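4.2 Folding surfaces at home

Of the 381 households in the Derstead diary study, most owned a table suitable for folding. They used the bed. Kvam and Lundgren report the same for Trostska, with some dismay. Children's pajamas fared worst — laid flat on a bedspread as busy as they were, then left there until bedtime, when folding them had become pointless (Figure 6). We coded these garments as "in progress," a category that grew all through December.

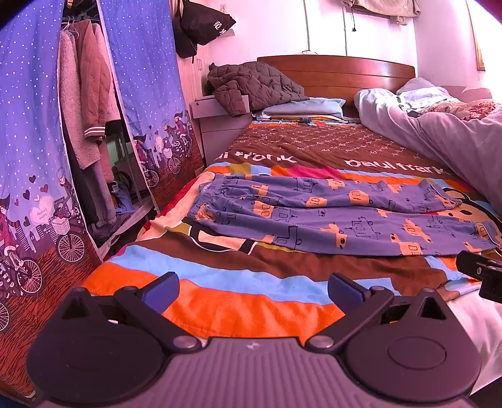 Figure 6. Pajama pants laid out on a patterned bedspread.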